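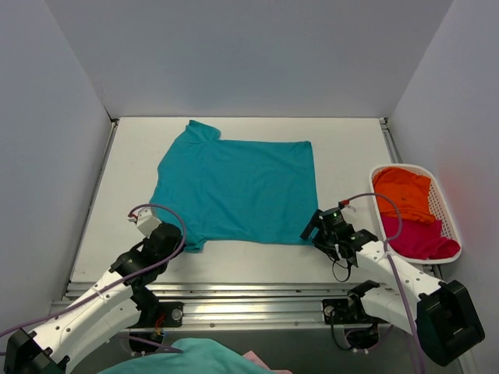
Pitholm is a planning and control package for two-arm cells that handle cloth. It takes a top-down or angled camera view, estimates the outline of the garment on the table, and issues coordinated motions to both arms at 50 Hz. The planner works from a coarse outline and a short list of grasp candidates near the edges. With a shirt partly folded, as on the teal one with its right side already turned in to a straight edge and a sleeve still sticking out at the upper left, the outline module marks the sleeve as an open region and ranks grasps for it separately from the body. Wrinkles inside the outline are ignored unless they cross a planned fold line.

Perception
The outline model ships with weights trained on 4,000 labeled frames from the Jurnudside cells. Plain walls and a matte tabletop give the best results. Saturated garments on a pale surface segment without tuning; white on white needs the contrast profile – see the Irkisness tool notes.

Planning
Folds are stored as sequences of up to seven steps. Each step names a grasp region, a lift height and a release line. If the outline after a step differs from the expected one by more than the set tolerance, the planner repeats the step or returns control to the operator.
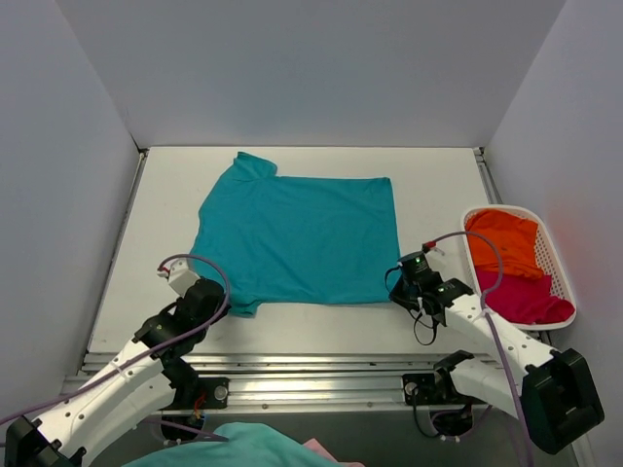 Tolerance is set per garment class in the recipe file and can be changed without restarting the controller. Both arms share one collision model, including cable envelopes and any fixed objects declared on the table, such as a basket or a side wall. Undeclared objects are not avoided.

Tooling
Irkisness, the recipe editor, is included. It replays logged runs next to the planned path and exports recipes as plain text. Logs are kept for 20 runs by default.

Requirements
Linux host, one fixed camera, two arms with position control and gripper feedback. The Sadeghi driver layer is installed separately – version 7 or later.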